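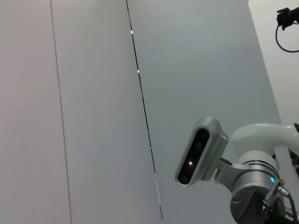 4. Setting up your first match in Drekito Scorer

Now for the fun bit! Once your club and players are loaded (section 3), you can build a match and be ready to score the first ball. These steps are for version 5 of the app, updated April 7, 2021. If your menus look different, update before you go any further.

Before you start

You will need:
- a charged tablet or phone
- both team lists
- your club code, which is in the welcome email
- the result of the toss, although you can add this later

4.1 Create the match

1. Open the app and tap New Match on the home screen.
2. Choose the format. Limited Overs is already picked, and you can change it to Timed or Pairs.
3. Type the number of overs per side. The app takes anything from 5 upwards, so those quick evening games are covered too.
4. Pick the ground. If yours isn't listed, tap Add Ground and type the name just as you'd like it to show on the scorecard.
5. Tap Save Draft.

Note: A draft can be changed as often as you like until the first ball is scored. After that, the format is locked and only the number of overs can be altered (see Rain and lost overs, section 7).

4.2 Pick the teams

1. Tap Home Team and choose your players. Up to 14 names can go in a squad, so there's room for your substitutes.
2. Press and hold a name to mark the captain. Do the same for the wicketkeeper and choose the glove symbol.
3. Repeat for the away team. If the other side also uses Drekito, tap Request List and their squad drops straight in - a lovely time saver on a busy morning.
4. Check the spellings. Two players with the same surname need a first initial, or the bowling figures can end up against the wrong one.

Caution: Do not delete a player from your club list to take them out of one match. Deleting removes their whole record, every run and wicket included, and it can't be brought back. Use Rest Player instead.

4.3 Enter the toss and openers

1. Tap Toss, then the winning side, then Bat or Bowl.
2. Choose the two opening batters. The one you tap first takes strike.
3. Choose the opening bowler and the end. Ends are called A and B until you rename them under Ground Details.
4. Tap Ready. The scoring pad opens and you're off!

4.4 Link a scoreboard (optional)

Drekito works with the Mühlbauer 200 and the Deltodora portable board, and seeing the total light up as you tap is a real treat.

1. Switch on the board and wait for the green light.
2. In the app, go to Match, then Scoreboard, then Search.
3. Tap the name of your board and type the code printed on its control box.
4. Press Test. The board should show 21 for the total and 5 for wickets.
5. Press Clear before play starts.

Note: If the test figures don't show, move the tablet nearer the board and search again. Drusus boards need the cable, and their steps are in section 9.

Caution: Keep the control box under cover in wet weather, even when the board itself is left out.

Next: 5. Scoring ball by ball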